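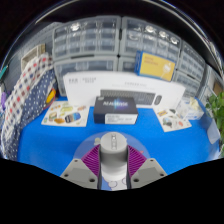 Closing on a small cylinder at the bench, seen from the hand-held gripper.

About Prallov

Prallov writes software for robot arms that pick things up and put them down. We do perception, grasp planning and the tooling that sits around both. We don't build arms and we don't sell them. Most of our customers already own one, or have one on order, and need it to cope with items that don't turn up in the same spot every time.

We are a small company and we work out of one building in Tedmont. The front half is desks. The back half is benches, storage drawers and the test cells. Visitors are welcome if they ring first.

How we started

Nadiia Pylypenko founded Prallov after several years programming packing lines. Her view at the time was that too much of an integrator's labour went into re-teaching positions whenever a tray or a carton changed. The first version of our planner was written to get rid of that job at one site, a spare parts warehouse that handled small boxed goods. It did part of what was wanted. The cameras were mounted overhead, and the arm blocked their view at exactly the moment the fingers arrived at the part. We moved the camera to the wrist, rewrote the perception code to suit, and have worked that way ever since.

What we make

Asby is our perception and grasp planning package. It takes wide-angle wrist camera images, works out where the fingers are in relation to the item, and proposes an approach. It corrects that approach as the fingers close. Asby was built for clutter: boxes behind the item, printed sheets under it, packaging leaning on other packaging. It runs on an ordinary industrial PC with a graphics card, next to the robot controller.

Hutsuliak is the tooling. It records demonstrations, lines up the camera stream with the finger positions, and lets an engineer step through an attempt one image at a time. You can mark the moment of contact, tag a bad approach, compare two versions of a model on the same recording, and export a set for training. We wrote it for ourselves and began licensing it after a customer asked to keep the copy we had left on their machine. Some customers use Hutsuliak and nothing else of ours.

We also do control work on request. Usually that means gripper force settings, smoothing the last few centimetres of travel, or getting an arm's motion to agree with a conveyor. It's charged by the day and we will tell you beforehand if we think your integrator could do it for less.

How we work

A person demonstrates a task with a hand-held gripper fitted with the camera. Hutsuliak records it. A model is trained on the recordings, checked offline, and then run on an arm in one of our cells. If it fails we go back to the recordings and look for the gap, and there is generally some more demonstrating to do.

A new task normally starts with 1000 demonstrations. That figure is a habit more than a rule. Simple upright items need fewer, and bags and soft packaging need a lot more. We change the lighting, the table colour and the background objects between sessions so that the model doesn't learn the room.

Before a release, each version of Asby goes through a fixed acceptance run of 1000 picks in our own cell. The current release completed 926 of them on the first attempt. The full breakdown by item type is sent with every quote, including the categories where we do poorly. Thin flat items lying flush on a table are the worst of these. Clear plastic is the next worst. If your product is mainly one or the other, please talk to us before ordering hardware.

Support

Every licence comes with 90 days of direct support from the engineers who wrote the code. After that you can take out a yearly agreement or pay by the call. Remote sessions can be booked from 7 am. Site visits outside Tedmont are charged with travel at cost.

We keep old releases available. If a line is running well on an earlier version of Asby, we won't push you to move, and we will go on fixing faults in that version for as long as you have an agreement in place.

Data

Recordings made at your site stay yours. We hold them while a project is open and delete them at the end unless you ask us in writing to keep them. Customer recordings are not used to train models for anyone else. Recordings made at our own benches are ours, and the general model in Asby is trained only on those.

People

Our team includes software engineers, a mechanical designer who looks after fingers and mounts, and the operators who do the demonstrating. Operators are permanent staff on the same leave and super arrangements as everybody else. They have a say in which recordings go into a training set, as they usually know which attempts felt wrong.

We take on students for placements starting in September. Applicants should be comfortable in Python or C++ and should expect to spend part of each week at the bench. Send a short letter and a piece of code you wrote yourself to the Tedmont office, marked for Nadiia's attention.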